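Vimby Home Blood Pressure Monitor: User Guide
Section 4: Taking your readings
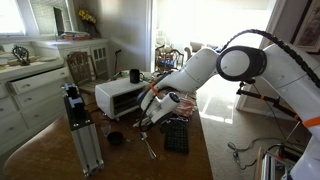 By now your Vimby is set to the right time, the batteries are in and the cuff is plugged into the socket on the left. Good! This section takes you through a proper reading from start to finish, and then through the week of readings most surgeries ask for. It's simple once you've done it a couple of times, and there's something very satisfying about watching your own record build up day by day.

4.1 Before you start

Don't smoke, exercise, eat a big meal or drink tea or coffee in the half hour before a reading. Go to the loo first too (a full bladder can push your numbers up more than you'd think). Wear something with a loose sleeve, or take the arm out of the sleeve altogether. A tightly rolled-up sleeve squeezes the arm and spoils the result.

Note: The standard Bestton cuff supplied in the box fits most adults. If the arrow on the cuff falls outside the printed range line when it's wrapped, you need the small or large cuff. See Section 9 for part numbers.

4.2 Fitting the cuff

1. Sit on a firm chair with your back supported, both feet flat on the floor and your legs uncrossed.
2. Slide the cuff up your bare arm until the lower edge is two finger-widths above the bend of your elbow.
3. Turn the cuff so that the tube runs down the inside of your arm, in line with your middle finger.
4. Pull the loose end and press it down. You should be able to slip two fingertips under the cuff, but no more.
5. Rest your forearm on a table, palm up, with the cuff level with your heart. Put a cushion under your arm if the table is low.

CAUTION: Do not fit the cuff over a wound, a drip or a dialysis fistula, or on the same side as a mastectomy or lymph node removal unless your doctor has said you may.

4.3 Taking a reading

1. Sit quietly for five minutes. No phone, no telly, no chatting!
2. Press START once. The display shows all its symbols for a moment, then drops to 0 and the cuff begins to fill.
3. Keep still and breathe normally. The cuff will feel tight for a few seconds.
4. When the cuff lets go, three numbers appear. The top one is your systolic pressure, the middle one is your diastolic pressure and the bottom one is your pulse.
5. Wait at least one minute, then repeat from step 2.
6. Press START to switch off. Both readings are saved with the date and time.

CAUTION: If the cuff becomes painful or does not stop filling, press START to release the air at once, or pull the tube out of the monitor.

Note: E2 means you moved or spoke during the reading. E3 means the cuff is too loose. Rest a minute, refit it and try again.

4.4 Your seven-day record

Take two readings in the morning and two in the evening, always on the same arm and at much the same times. Write down every one, even the ones you don't like the look of! A single high figure after a bad night is quite normal, and your nurse will be looking at the average.

The monitor holds 447 readings. Once it is full, the oldest is dropped to make room for the newest. If you use the Plokex app, hold the MEM button for 6 seconds until the link symbol flashes, then open the app and choose Add Monitor. Keep the two within arm's reach of each other while they pair.

4.5 When to get help

If your reading is 180 over 120 or higher, rest for five minutes and take it again. If it is still that high, get medical advice the same day, even if you feel well.

WARNING: Call 999 straight away if you have chest pain, trouble breathing, weakness on one side, confusion, or sudden trouble with speech or sight, whatever the monitor says.

Never start, stop or change a medicine on the strength of your home readings alone. Take your record along to your next appointment and go through it together.

Cleaning and storage are covered in Section 5.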